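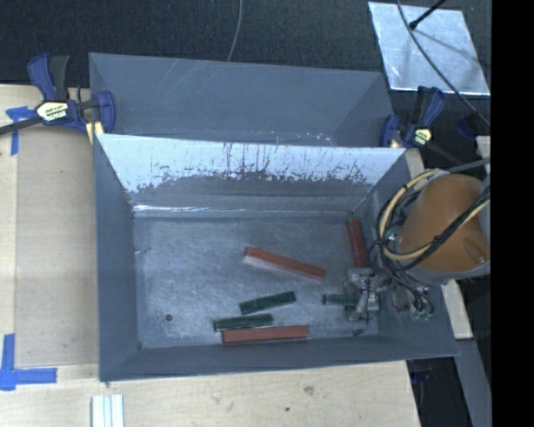 How to read an architecture theory book without giving up on page 33

I bought my first serious architecture book because the cover was pretty, and then it sat on my shelf for ages. If you've got one of those too, this is how I finally get through them (pencil required!).

Step 1: Look at the pictures first

Flip through the whole thing and stop at every plan and section. Don't read a word yet. When I did this with a Jindley Press collection of essays on housing, I already had a pile of questions before I got to the introduction.

Step 2: Find out when it was written

Check the copyright page for the first edition, plus the translation date if there is one. A lot of theory is one long argument with somebody else, and it helps so much to know who was mad at whom.

Step 3: Pick one building you know

Mine is the old Hernmont library, which I walk past every Monday. Whenever a chapter gets foggy I ask what the author would say about its front steps. Silly, maybe, but it works for me!

Step 4: Read one chapter, then go outside

Keep it short. My longest chapter so far ran 74 pages and I split it over four evenings.

Step 5: Write three lines in the back

Page number, the idea in your own words, and whether you buy it. Mine say things like "p. 33, streets as rooms, yes but what about parking??"

If you get stuck on a term, look it up and pencil the meaning in the margin, then keep going. Footnotes can wait for the second read.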